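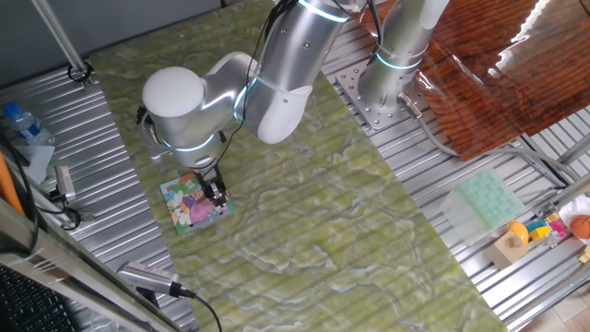

Glória Henriques wrote to me that a catalog of sculptures without the weights is of no use to a person who must carry them. She was right, and the second version of this data card has a weight column.

Brimness Small Sculpture Records

Version 2, January 29, 2020
Maintained by Emerson Falcão

What is in the files

The set has 627 records of small sculptures in bronze, stone, fired clay and wood. Each record is one work. All of them were shown at least one time in the Rildale sculpture rooms, and the makers gave permission for their entries to be copied. The works themselves are not for sale through this project, and I can not forward letters to the artists.

There are 3 files:

- works.csv, the main table, one row for each work
- makers.csv, one row for each sculptor, with the spelling of the name that the sculptor prefers
- statements.txt, the short texts which the sculptors wrote about their own pieces

The column work_id joins the first file with the third. The column maker_id joins the first with the second.

Columns in works.csv

- work_id: a number that is never used again, even if the record is removed
- title: as written by the maker, with accents
- title_en: an English title, only when the maker gave one
- material: one of 4 values (bronze, stone, clay, wood)
- height_cm: without the base
- base_cm: height of the base, empty if there is no base
- weight_kg: with the base, empty if the work was not weighed
- edition: for example 2/8, empty for unique pieces
- patina: free text, bronze only

Please be careful with height_cm. In version 1 the height of many bronzes was written with the base included, and for tall bases this made a big error. I measured again the pieces that I could reach. For the others I asked the makers, and where I did not receive an answer the cell is empty.

Mixed works are placed under the material that makes the largest part. A clay head on a stone block is clay. I know that some sculptors do not agree with this. Fedoruk, the old card catalog from which we started, had a fifth value "other", but it was used for so many different things that it did not help in searching.

Statements

The statements are not corrected. If a sculptor wrote "marbel", it stays so. Where a statement was longer than 200 words I asked the maker to shorten it, I did not cut it myself. Please do not quote a statement without the name of its author.

Known problems

- Titles in Greek letters are broken if you open the file in an old spreadsheet program. Choose UTF-8 when importing.
- The patina column mixes color words ("green-brown") with recipe words ("liver of sulfur"). I would like to separate them before September.
- Two records can describe casts from the same mold. They are not duplicates, look at the edition number.

Use

You may use the tables for study, teaching and exhibition planning. For the statements, ask first. If you convert the tables with Flendico, set the decimal mark to a point, or the weights will be read as whole numbers.

14 comments · 9 shares

Related
- Fedoruk card catalog, scanned index
- How we measure a sculpture with an irregular base
- Rildale rooms: list of past exhibitions
- Brimness records, version 1 (archived)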